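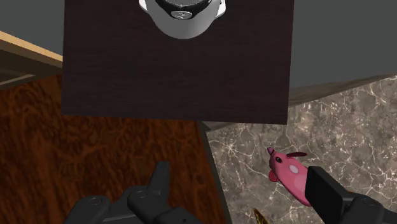
White pot-like vessel on a dark brown surface (render)

Can I change the hob in a rented flat if I pay for it myself?

posted by mossybank
Monday, kitchen & home

Hi all, hoping someone has been through this. We rent a top floor flat in the Wogan building, been here a while, get on fine with the agent. The hob is one of those old solid plate electric ones and it is driving me up the wall. Takes forever to heat, then won't cool down, the back left plate doesn't do anything at all. I cook most nights so it matters.

Agent says the landlord "has no plans to replace" as the oven part works and three plates out of four is "useable". So I thought fine, I'll buy an induction one and swap it myself, or get someone in. Seen a Brudora one for 535 which is more than I wanted to spend but would last.

Things I don't know:
Do I need it in writing or is an email ok
If I pay for it can I take it when we go
Does it need its own wiring, the old one is on the big red switch by the fridge
What happens to the old one, do I have to keep it somewhere??

Also will my pans work. Mostly stainless and one big enamel thing that was my nan's. Don't want to bin that.

Thanks in advance, sorry if this has been asked before, the search on here brings up nothing but dishwashers.

tinwhistle_72
Been there, so a few bits in no real order.

Get it in writing. Email is fine so long as they reply with a clear yes. Not "should be ok" – a yes. Say what you are fitting, the make and model, who is doing it, and what you'll do at the end. I put mine in four lines and asked them to reply "agreed". They did, took them a fortnight.

On taking it with you, that depends what you agree. If you say nothing, there's a good chance they'll treat it as part of the flat once it's fixed in. So put in the email that it stays yours and that you'll put the old one back before you leave. Which means yes, keep the old one. Mine lived under the bed wrapped in a blanket. Keep the screws and the clips in a bag taped to it, I lost two and had a daft hour looking for new ones.

Wiring. Get an electrician. Please don't do it yourself in somebody else's flat, if anything goes wrong later you don't want to be the one who did it. Solid plates and induction can pull different amounts, and the cable that's there may or may not be up to it. Look at the label underneath or in the manual of the new one, it will say the total watts. Some small ones run off a normal plug and are under 3,000. The bigger four ring ones usually want the proper cooker supply. Electrician will look at the cable and the fuse board and tell you in five minutes.

Measure the hole in the worktop before you buy anything!! Not the glass, the hole. They are not all the same and you can't go cutting a landlord's worktop. Depth too, if the oven is straight underneath. Induction ones need a gap for air and the instructions give the figure.

Pans – magnet test. Fridge magnet on the bottom. If it grips, it'll work. Stainless is hit and miss, I lost half of mine. Enamel is normally steel or iron underneath so your nan's should be ok, but check the base is flat, and lift it when you move it, don't drag, it can scratch the glass.

And keep recipts for everything, plus whatever paperwork the electrician gives you. Send the agent a copy.

porridgeoats
just get a plug in one. single ring, sits on the worktop, no permission needed, no holes. i have an Itimau one, 2,000 watts, boils pasta water quicker than the old cooker ever did. put it away in a cupboard when people come round. done

only thing is dont run it off an extension lead with the kettle. and dont stand it on top of the old hob, if someone knocks a knob round you've melted it

hazel_by_the_canal
Bit late but nobody has picked up on the dead plate. If the hob came with the flat and one ring doesn't work then it's normally on the landlord to fix it, that's a repair, not an upgrade. Have a look at what your agreement says about appliances, and check the inventory from when you moved in. If it lists a hob "in working order" then you have something to point at.

I'd write to the agent again and keep the two things apart. First email, back left ring not working, please repair, here's the date I first told you. Leave it a couple of weeks. Then second email with the offer: I'd like induction, would the landlord go halves? We rent through Jondura and they said no to me for 12 months, then the repair quote came in at nearly the price of a new one and suddenly it was fine. Ended up paying for half of it and it stays in the flat, which suited me as I'd no wish to cart it about.

Agree with the above re. measuring the cut-out. Ours was a few mm too narrow and the first one had to go back, what a faff that was.

If they say no to everything then the plug-in ring is a decent shout. I used one for a while with a heavy pan and had no complaints apart from the fan noise. You do get used to cooking in one pot. Stews, curry, rice in the same pan if you time it right.

mossybank
Thank you all, really helpful. Hadn't thought of it as a repair at all. Magnet sticks to nan's pan by the way!! and to two of the stainless ones, not the big frying pan, typical. Going to dig out the inventory tonight and email them again. Will measure the hole as well, did not know that was a thing.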